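Notebook – Brotix tabletop manipulation kit, evaluation, entry 3
June

Second full session with the kit. Purpose of this entry is to get the setup times and the pick behavior written down before the loan period runs out and before anyone asks Sester for a quote.

Start 9:40. Powered up, homed, no faults. Homing is slower than I would like and the arm takes a wide path on the first joint, so keep the left side clear. Controller came up on the same address as last time. The web panel asked for the license key again even though the box to remember it was ticked. Same behavior as entry 2. Logged with Brotix support, no reply yet.

Reloaded the default tool profile. The fingertip offset in the profile does not match our fingers. Corrected by hand and saved as a new profile, "fingers_b". Do not overwrite the default, the factory demo calls it by name and will refuse to start.

Payload value in the manual is for the bare flange. The mount and fingers have to be subtracted. Björklund's adapter sheet gives a mass for the mount but not for the cable, so the number I entered is a guess on the low side. Gravity compensation drifts slightly upward in free-drive, which fits. Weigh the whole tool end when we have it off.

Layout for the session was play food and tableware on the white table: red bottle on the oval plate, yellow banana-like piece directly on the table, strawberry-or-apple piece in the blue bowl, small orange piece, teal cup, green bowl. Started with the yellow piece. Approach is from the side with the fingers low over the table, passing close to the green bowl.

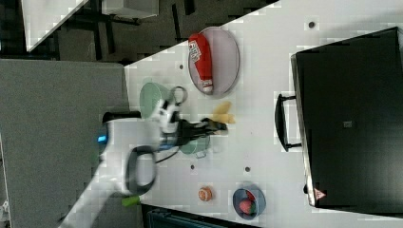
Pick runs

Fixed poses, no vision, kit's own "simple pick" routine. 624 cycles logged across both sessions, 561 completed without intervention. The log counts a cycle as complete when the fingers report contact and the arm reaches the drop pose, so a piece that slips out on the way still scores. I caught a few of those by eye and did not correct the total.

Failures by type, from my own notes:
- Fingers close on air after the piece has rolled. Mostly the orange ball.
- Protective stop on the approach to the cup. Handle orientation matters, the routine has no setting for it.
- Fingertip touches the bowl rim on the way down. Raising the approach height fixes it and adds time to every cycle.
- Cable loop tightens at the wrist on the far poses. No stop triggered, but I don't like it. Needs a clip further up the arm.

Speed. Vendor sheet quotes cycle time with blending on. With blending on, the low side approach clips corners and the arm swings nearer the bowls than planned. Ran everything from cycle 3 onward with blending off. Comparison with the sheet is therefore not valid and should not go in the summary table.

Software

Teach panel is decent. Waypoints can be renamed and reordered, undo works. Export is a plain text file, readable, good. Import drops comments without a warning – keep the annotated copy somewhere else.

Tried the Dirnum add-on for force-limited closing. Installs cleanly. It offers 4 levels and the lowest is still too firm for anything soft. No intermediate values from the panel. Possible through the script interface, not tested.

Open

Clip for cable. Weigh tool end. Repeat cup poses with handle turned away. Ask Sester whether the service contract covers the fingers or only the arm, the wording on the offer can be read both ways. Find out if the license prompt goes away with the paid version.

Stopped 4:15 pm, arm parked and brakes on.

2 comments
0 shares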